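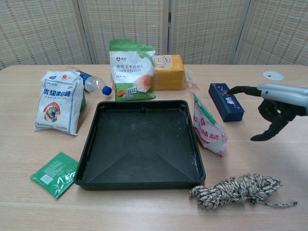

Sugar, corn starch and the black tray, out on the table before I put the baking shelf back together.

Redoing the dry goods this month. The Jetcombe apartment has one cupboard for food and I let it get bad over the winter.

Rule I'm trying: bags stay in their own bags. I used to pour everything into jars and then couldn't tell starch from powdered sugar without tasting it.

The tray is going on the bottom shelf. Bags stand up in it and any spills stay in there. It wipes out fast.

Corn starch gets used most, so it goes in front. 2 spoons in cold water for sauces, more for frying chicken.

Sugar goes behind it. I use 100 grams a week at most, less when it's hot out.

Someone asked about the woven divider. It's four panels and it folds. I got it secondhand in Pakano and it hides the boiler.

Still need clips for the opened bags. Esto has a pack but they were out when I went in June. Will try Tse next.

Cupboard is wiped down and drying with the door open. Putting things back after dinner.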